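Notes on the Denthorpe session tapes
19 Sep 2021
Filed under: recording, short films

I spent most of June finishing the sound on a short film about the pianist Xiuying Shen, and a few people have asked how the trio pieces were recorded. These are the notes I kept, tidied up a little.

The film runs 40 minutes. Wenjie Liang directed and cut it. I handled location sound and the mix. The trio is Shen on piano, Telma Olivares on upright bass and Dionysis Christodoulou on drums. They played in the old chapel at Denthorpe, which has a hard floor, a high ceiling and a long decay in the low mids. It suits a choir. It does not suit a ride cymbal.

We had two days. The first went mostly to placement. I started with a spaced pair over the piano, lid on the short stick, and got more drums than piano in both channels. Moving Dionysis to the side wall and turning the kit so the cymbals faced away from the lid helped more than any change of microphone. Screens made it worse. They gave the snare a boxy sound and did little to the spill, so I took them out before lunch.

Bass was the hard one. Telma does not like a pickup and I don't either, but I recorded one as a safety track. Her main mic sat low, off the bridge, angled up toward the f-hole on the treble side. In the mix I used the pickup for four bars of "Plivesdale," where a chair leg scrapes under the solo. Everywhere else it is muted.

There is no click on any of it. Shen counts in at one tempo and settles a little below it by the second chorus, every take. Wenjie wanted to cut between takes of "Clunadari" and for the most part could not, for that reason. The version in the film is take 2, complete, with one edit in the drum introduction.
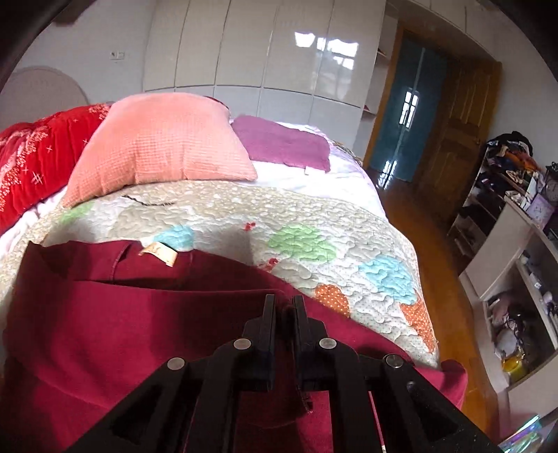
The mix was done at low level on small speakers, then checked on headphones. I high-passed the piano pair at 40 Hz and left the bass alone. No added reverb; the chapel supplies enough. The room pair is delayed slightly against the close mics, set by ear. Dialogue from the interviews was recorded in the vestry with a single boom, and it is noticeably drier than the music. I considered matching them and decided the change was useful, as it tells you when the talking has stopped.

Wanting Xia did the final master. She asked for the "Qiu" fade to be two seconds longer and I agreed.

The old link to the rough mixes now gives a 404. I took them down on purpose. The stems are archived and I'll post the stage plot once I have redrawn it, as my copy has the piano facing the wrong way.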